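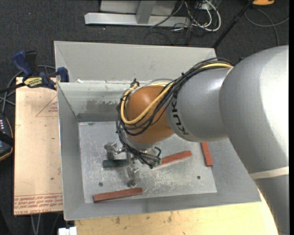 Home Projects Student Reports People Contact

Teaching a Bin-Picking Task by Hand Guiding and by Remote Control
Vasanthi Howlader
Bruvmont Robotics Lab, final project report
January 11, 2026

Summary

This project compared two ways of showing a robot arm how to pick a block out of a bin. In the first, the person holds the arm and moves it through the task. In the second, the person stands away from the arm and drives it with a handheld controller. I recorded 60 demonstrations with each method and used each set to train the same policy. Remote control took longer to learn but gave the better policy. Hand guiding was easier for new users and gave shorter recordings, with more failed grasps afterward.

1. Setup

The arm is a KUKA mounted next to a grey metal bin with sloping sides. The bin is clamped so that it does not shift when the gripper pushes against a wall. The blocks are rectangular, green or reddish-brown, and the task is always to pick the green one and leave the others in the bin. I chose color as the rule because it is easy to explain to a demonstrator in one sentence.

The gripper has metal fingers with rounded ends. Its cables run outside the arm, over the wrist and down to the gripper, and this mattered more than I expected. When the wrist turned too far in one direction the bundle pulled tight, so I set a limit on the last joint in August and kept it for all the recordings. Anyone repeating this work should set the limit before collecting data. I lost my first 12 demonstrations because they were made without it.

Recording software was the Ormsby logger already used in the lab. It saves joint positions, gripper commands and the camera view at 10 samples per second.

2. Hand guiding

In hand guiding the arm is put in a compliant mode and the demonstrator pushes it by the wrist. Opening and closing the gripper is done with a foot pedal. Most people understood this within a few minutes.

There were two problems. The demonstrator's hands and sleeves were often in the camera view, and the policy does not see hands when it runs alone. Also, people tended to lean on the arm near the end of the reach. The fingers then pressed into the floor of the bin, and the recorded height was lower than it should have been. I corrected the height in software for the worst cases and threw out the ones that triggered a force stop.

3. Remote control

For remote control I used a Zellness controller, which sends small changes in position and rotation to the arm. The demonstrator watches the bin directly from one side of the table. Speed was capped at a low value for the whole study.

The hard part is judging depth. New users stopped too high above the block, closed the gripper on air and tried again. I kept these recordings if the second try worked, on the advice of the Jelthorpe group, who had found that recoveries help the policy. Rotation was also slow. When the green block lay along the bin the grasp was simple, but when it lay close to a wall, or another block was touching it, the demonstrator had to turn the wrist in several steps.

4. Results

Each policy was tested on the same set of 101 block layouts. I marked a trial as a success if the green block was lifted clear of the bin and no other block came with it. The remote control policy succeeded more often, and the gap was largest for blocks near the walls. In the middle of the bin the two were close.

Failures of the hand-guided policy were mostly grasps that came in too low or slightly to one side. The remote policy failed in a different way. It would hover over the block and make small corrections until the time limit ran out, much like the people who trained it.

5. Limits and next steps

There were only four demonstrators, and three of them had used a robot before. The bin was never full, so I cannot say how either method would do with blocks stacked on top of each other. I would like to try a mixed set, with hand guiding for the long reach and remote control for the last part of the approach. The cable route should be changed before that, so the joint limit can be removed.

Recent reports
Measuring Grip Force with Low-Cost Sensors
A Foot Pedal Interface for Compliant Arms
Notes on Camera Placement for Bin Picking
Ormsby Logger: User Guide for Students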